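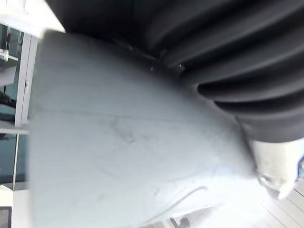

Demonstration operators, handling dataset (2 openings)

Flindden is hiring two people to operate a robot hand and record examples of it handling flat and boxy objects. The recordings are used to train a learning system that will later try the same tasks without a person at the controls. You do not need a background in robotics. You do need patience, steady hands and a willingness to do the same thing many times and write down how it went.

Location: Broltham site, ground floor lab
Reports to: Gülizar Baysal, data collection lead
Contract: fixed term, 3 months, with a possible extension
Hours: full time, days only
Apply by: 17/10/2018

What the work is

You will wear a control glove and move the hand through a task from start to finish. A typical task is to reach for a panel, get the fingers and thumb set on it, lift it, turn it and put it down where the task sheet says. Each attempt is one episode. The small camera near the wrist records all of it, along with the finger positions and the forces at the fingertips.

After each episode you mark it as complete, partial or failed and add a short note. Failed episodes are kept. If the panel slips, say so and say when. We would much sooner have an accurate note on a bad grasp than a good grasp with no note.

The current task list, which we call Nokton, has 154 tasks. Some are easy and take under a minute. The wide, flat objects are slow going for most people at first, as the thumb has to come around one side while the fingers hold the top edge.

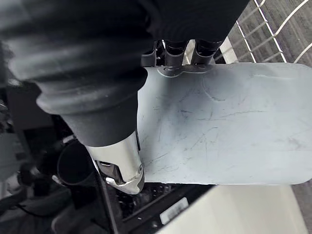
Pale, smooth surfaces also give the camera trouble under bright light, so part of the job is repeating a task from different angles and with the lights changed. Scratches and scuffs on the objects are left alone. The system needs to see worn things as well as new ones, and we do not clean or repaint anything between sessions unless the task sheet asks for it.

Your day

A shift has two recording blocks with a long break between them. You will be on the glove for no more than 45 minutes at a stretch, then you switch to labeling while your partner takes over. Labeling is done at a desk in Chiu, our in-house review tool. You will go through your partner's episodes, check the start and end points, and flag anything where the note and the recording do not agree.

At the end of the shift you back up the day's episodes, park the hand, and fill in the fault log. İlker Uçar looks after the hardware and reads the log every morning. Torn sleeves, loose fingertips and sticking joints go in the log even if you were able to keep working.

What we ask for

Good eyesight, with glasses or contacts if you use them
Full use of at least one hand and wrist for glove work
Able to stand for most of a recording block
Able to write short, clear notes in English
Basic computer skills (files, folders, spreadsheets)

Useful but not required: time spent in assembly, packing, sewing, instrument repair, dental lab work or anything else done closely with the hands. Experience with video games is fine to mention. It helps some people and makes no difference for others.

The glove comes in three sizes. If none of them fit you, we will find out at the trial session and talk about it then.

Training

The first week is paid training with Kaede Yokoyama. You will start with a foam block, move on to boxes, and get to panels by the end of the week. Episodes from the training week are not added to the dataset.

Pay

Hourly, paid every two weeks. The rate is given at the phone call, before you are asked to come in. Safety shoes are provided. Parking is free behind the building.

How to apply

Send a resume and a few lines about hand work you have done, paid or not, to Marlene Ostermann in the Flindden hiring office. Please put "Broltham operator" in the subject line. No cover letter is needed. People we would like to meet will be asked to a trial session of some 2 hours, which is paid at the training rate. Trials will be held in the second half of October.

Questions about the work itself can go to Gülizar Baysal at the same office.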